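2021-02-11, workshop book, basketball bench

Cold start this morning, the heater took ages, so I did the paperwork first. The Bitavwood league has finally sent round its plan for the short season and they want our bounce numbers on the Gretix match ball before they order. Games behind closed doors, every ball wiped down at each time-out, so the big question is what all that wiping does to the grip.

Picked up where I left off with ball 5. It's now had 1045 wipes with the Weldu spray and the cover has gone a bit shiny along the seams, mostly on the side with the valve. Bounce is fine! Dropped it from the usual mark and it came back well inside the band every time, so I've stopped fretting about that. Pressure was down a touch from Tuesday but I think that's the cold room more than the ball – must remember to leave them in here overnight before I measure, I keep forgetting and then wasting half a morning.

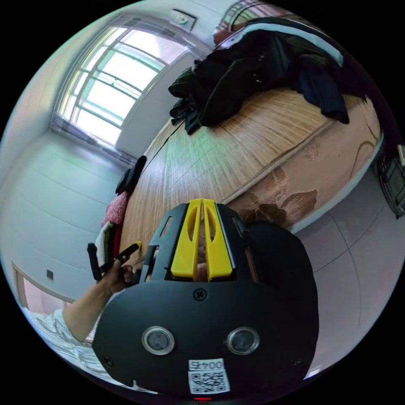 Does the spray make the ball slippery? Only for the first minute or so after wiping, and then the feel comes back to what it was.

That's going by my hands and the tilt board, and the tilt board is a bit sticky at the hinge (oil it, please, whoever gets there first). Ball 9 is the untouched one and I'd still pick it over ball 5 for shooting, but I knew which was which, so don't read much into that. Somebody else should try them with the numbers taped over.

The Gasach indoor ball is on the shelf by the door, still in its bag. Haven't started on it. The counter on the bounce rig says 3942 and I haven't reset it, so write down where you begin if you use it before me.

Still to do: weigh ball 5 again, find the good needle adaptor (the bent one leaks), and ask the league if they want a leather ball in the test or if September is soon enough for that. Spray is nearly out too, one bottle left under the sink.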